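## Section 3: Before Your First Wash

Welcome back, and well done for getting through the leveling section, which I know is the fiddly one. Your Grarby front-loader should now be standing flat on the floor with both hoses attached and the plug within easy reach. Pour yourself something nice, because this part is mostly waiting.

You will need a tablespoon of ordinary detergent, an old towel, and a free afternoon (the cleaning cycle itself is long, and you'll want to be at home for it).

1. Turn on the cold tap slowly, a quarter turn at a time, and run your finger around the hose connection. If you feel any water at all, close the tap and go back to Section 2. A hand-tight nut plus a small nudge with the wrench is usually plenty.

2. Open the door fully and take out anything packed inside. The manual pouch, the hose clip and the blanking cap all travel in the drum, and the cap in particular likes to hide at the back. Give the drum a slow turn by hand and listen for rattles.

3. Wipe the rubber seal with a damp cloth, working your fingers gently into the fold. Wipe the inside of the glass too while you're there, and leave the door open for a few minutes so everything can air.

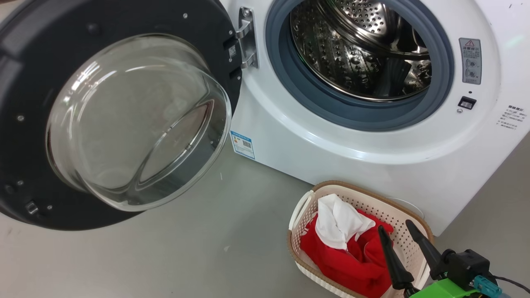 4. Pull out the detergent drawer and put the tablespoon of detergent in the compartment marked **2**. Leave the softener compartment empty for this first run.

5. Close the door with a firm push until it clicks. Choose **Cottons 60**, with no laundry in the drum, and press **Start**.

 > **Note:** The machine will sit and think for a little while before any water comes in. It is weighing the load — even when there isn't one — and there's no need to press the button again.

6. Stay nearby for the first fill and the first drain. Lay the old towel under the hose connections and check it when the cycle ends.

**Caution:** Never force the door while the lock light is on. The lock can take up to 3 minutes to release after the cycle has finished, and pulling on the handle may damage the latch.

**Caution:** Keep children and pets away from the open door. Always look inside the drum before you close it, especially if you share your home with a cat.

### If something doesn't seem right

A faint rubbery smell on the first run is normal and should fade after a few washes. If the display shows **E29**, the drain hose is most likely kinked behind the cabinet, so switch off, ease the machine forward and straighten it out before you try again.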